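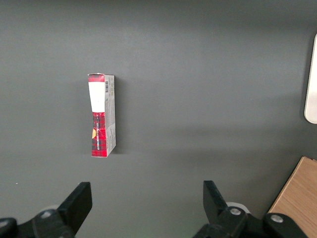
How to pack a box of pantry food for posting

Posting food to family interstate is cheaper than it used to be, but a lot of it still turns up crushed. The steps below are for dry, shelf-stable goods only: tea, biscuits, pasta, cereal, packet mixes. Don't use them for anything chilled, and check the quarantine rules for the state you're sending to before you start. Some states are strict about honey, seeds, nuts and dried fruit.

What you need

A double-walled carton, a size up from what you think you'll need
Packing tape, 48 mm or wider
Scrunched newspaper or butcher's paper
Zip-lock bags
Kitchen scales
A marker

Step 1: Sort the food by strength
Put tins and jars in one group, cardboard packets in another and anything in soft plastic in a third. A packet with a torn flap or a crumpled top can still go, provided the inner bag is sealed. If the inner bag is open, leave it at home.

Step 2: Bag anything that can leak or spill
Flour, sugar and rice all go in zip-lock bags, in their original packaging. Squeeze the air out first. Put jars in a bag each, with the lid taped down.

Step 3: Weigh it
Add up the weights as you go and write the total on a scrap of paper. My last parcel to Gerkstead came to 2,177 g before the carton and padding were added, so allow a bit of room under the next price bracket.

Step 4: Line the carton
Tape the base along the seam and once across it. Lay down 30 mm of scrunched paper, pressed firm.

Step 5: Load from heavy to light
Tins and jars go flat on the bottom, away from the walls. Tall, narrow packets travel best standing up, side by side, with their printed faces together – laid flat under other things, they tend to split at the glued edge. Soft packets go on top. Fill every gap with paper.

Step 6: Do the shake test
Close the flaps without taping them and tilt the carton gently each way. If you hear something move, open it up and add more paper.

Step 7: Seal and label
Tape the top the same way as the base. Write the address on the carton as well as on the label, and put a third copy inside on top of the food. Labels do come off.

When to send it

Allow extra time before Christmas. I try to have mine at the post office by 6th November. Chocolate is best kept for June, when the vans are cooler.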